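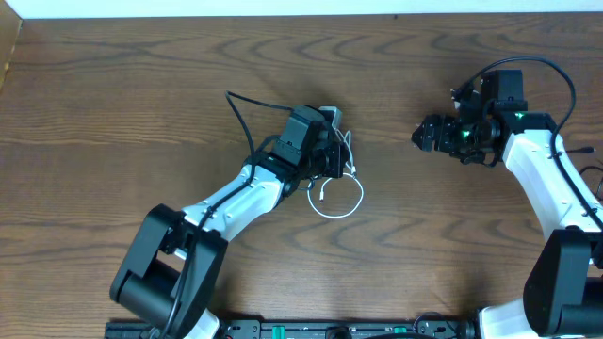 The brown tabletop, with the grain running mostly left to right.

Horațiu Ene has been refinishing work tables for the Derkari furniture shop for 12 years, and he answers most questions about wood by asking what the table is for. A dining table gets wiped down twice a day with something damp. A workbench gets dragged on, leaned on and knocked. The finish follows from that, he says, and the color comes last.

We spoke at the Pirzada building on a Monday, in the room where the sample boards are kept. The subject was brown wooden tops with a strong figure, the kind where the darker streaks wave along the length and close up into long points.

"Those points are where the saw went through the growth rings at a shallow angle," Ene says. "People call them cathedrals, or flames. On a plain board you see straight lines. When you get points, the board was cut flat through the log, or somebody printed a picture of a board that was. Both exist and both are sold."

He does not judge which is which from a photograph. His test is to look at the end of the top. In solid wood the lines on the face carry over the edge and turn into arcs on the end grain. In a veneered top they stop at the edge, and a separate strip usually covers the core. A printed surface repeats if it is large enough, and he has found the same knot three times on one desk.

Direction matters more to him than pattern. Grain should run along the long side of a top. Wood changes very little in length over a year and a good deal in width, so a solid top with lengthwise grain moves front to back. Fixings have to allow for that.

"Slotted holes, or figure-eight plates, or wooden buttons in a groove. I don't care which. If you put a plain screw tight through a rail into a wide solid top, it will split the top or bend the rail. I see it every winter when the heating comes on."

Kulsoom Gondal, who handles purchasing and the maintenance schedule, joined us after lunch with a folder of inspection sheets. Her department looks after 197 tables across the Pirzada and Vurkatlow buildings. Each has a sheet and each is inspected twice a year.

"The sheet is one page," Gondal says. "Finish, edges, joints, level, fixings. There used to be a scoring system out of ten. We dropped it. Two people would give the same table a four and an eight. Now it is pass, repair or remove."

The most common entry is a worn finish near the front edge, where forearms rest. The second is rings and spots. Ene separates these by color. A white mark is moisture trapped in the film and can often be drawn out with gentle heat or a light rub with fine abrasive and oil. A black mark on oak or walnut is usually a reaction between iron and tannin in the wood, and sits below the finish. It has to be stripped and treated with oxalic acid.

"Small dark specks, I scrape with a fingernail first," he says. "Half of them are dirt. A glue spot, a bit of rubber, marker. You don't sand a whole top for a bit of rubber."

For sanding, his sequence on a film finish is 120, 150, 180, stopping there. Going finer before an oil-based varnish gains nothing he can measure, and on dense wood it can leave the surface too polished for stain to take evenly. He sands with the grain by hand after the last machine pass and checks under a low lamp set to one side. Scratches across the grain that cannot be seen from overhead show up clearly that way.

The shop uses a satin varnish called Rerkudell on most tops. Three coats, thinned for the first. Gondal asked for satin after complaints about glare from the overhead lights. Gloss shows every streak of the wood and every fingerprint with it. Matte hides the prints but burnishes where people rub it, so a matte table ends up with shiny patches in roughly 90 days of heavy use.

"I tracked that on the Vurkatlow tables," she says. "We put matte on one row and satin on the next, same month, same room. The satin row still looked even in June. The matte row we did over."

Cleaning instructions are short. A soft cloth, barely damp, wiped along the grain and then dried. No silicone polish, as it gets into the wood through any scratch and later coats will not bond over it. Felt or cork goes under anything hard that stays in one place. Nothing wet is left on the surface overnight.

Both disagree with the advice to oil a varnished top every month. Ene says oil has nowhere to go through a sound film, so it stays on the surface and collects dust. Gondal's objection is the rags. Rags with drying oil on them can heat up by themselves, and they have to be laid flat outdoors or put in water in a lidded metal can.

On placement, Ene wants tables kept away from radiators and turned end for end once a year if one side gets the sun. Brown woods do not all shift the same way in light. Cherry darkens. Walnut goes lighter and more yellow. A mat left in one position for a season will leave its outline, and no cleaner will remove it.

"You move the mat and wait," he says. "Some of it evens out. If the customer can't wait, it's a full strip, and they get the price for a full strip."

The next round of inspections begins in the Vurkatlow building. Gondal has already marked the tables near the south windows for a second look at the fixings.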